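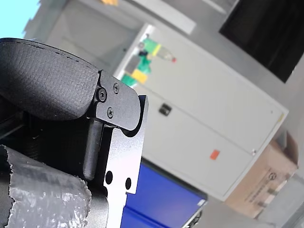
How much should a small shop set aside for gripper spares in the first year? I'd put in $3,000 and keep it on its own line, separate from the arm.

I got to that number the slow way, by leaving spares out of our first budget completely. We priced the arm, the mount, the controller and the training days, and I felt pretty good about the total (I even rounded it down for the meeting!). Then April came and I was asking for more money to buy pads and screws, and that was a conversation I'd like to skip next time. So this page is my planning notes for the Bradidska cell, put up mostly for the folks at our other site who are about to write the same request.

Padded fingers are the part I'd plan around. Black woven fabric over the pad, stitched along the curved edge, and a flat bracket held on with three screws, one socket head and two cross-head. That means two different drivers in the kit, so put both on the list. They're cheap and you will lose them.

The silver finger plate is the other thing I'd get priced early. We asked two suppliers, Travero and Flolto, for the same plate with the same holes and the same stepped edge. Travero came back with the better unit price, but only if we took a bigger batch, and Flolto was happy to sell us a pair. For a first year I'd buy the pair and see how it goes.

A few odds and ends from my own sheet:

Pads: buy 3 sets up front. One on, one on the shelf, one for whoever is learning.

Lead time: ask for it in writing — Sithole quoted us "soon" on the brackets, and I can't put "soon" in a spreadsheet.

Storage: spares want a shelf of their own with a label on it. I forgot to budget for bins, too.

Still open for me is whether to pay for a service plan or keep doing the pad swaps ourselves. I've got the quote sitting in my inbox and I'll add the numbers to this page once I've gone through it.

Last updated 9 November 2025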